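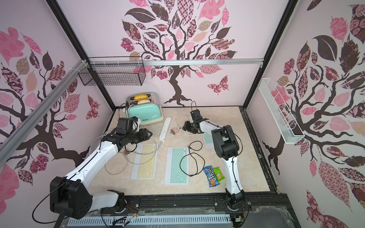
Sosina Yimer told me that a rented room starts to feel like yours on the day you stop apologizing for the walls. She moved to Loditz in April, into a flat of 25 square meters, and for weeks she kept the lamp low so visitors would not look at the paint.

Pattern is coming back to small homes, and it comes first to the people who do not own them. In the old streets behind Whitlock Square I visited four flats, and in three of them the tenants had put up large prints, leaves and flowers mostly, on one wall or on all of them. The landlords allow it when the paper can be peeled off again.

The price is not small. Grevine, a shop near the station, asks 62 for one roll and 400 for a full room with the hanging included. Sosina did hers alone, in two evenings, and one strip near the door is still crooked – she has put a coat hook over it.

Her neighbor prefers white. They drink coffee together on Sosina's side of the corridor, and he sits with his back to the flowers.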